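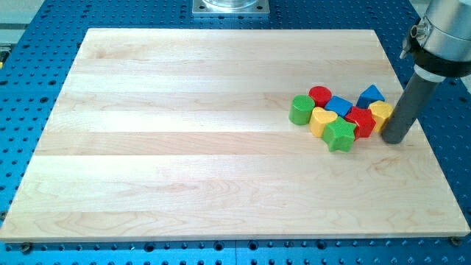

Le registre de Renden fut clos en août, à 27 pages. La dernière consignait un écart de deux millimètres entre la cote du barrage et celle de l'archive.

L'inspecteur refit la mesure. Il attendit 60 minutes, temps de stabilisation prescrit par le manuel Plorham, puis relut le niveau. Même écart.

Il nota : « Vallée affaissée ou archive fausse. » La compagnie Wenura exigeait une seule cause par ligne. Il raya la vallée, signa et reprit la route de Macedo avant la nuit.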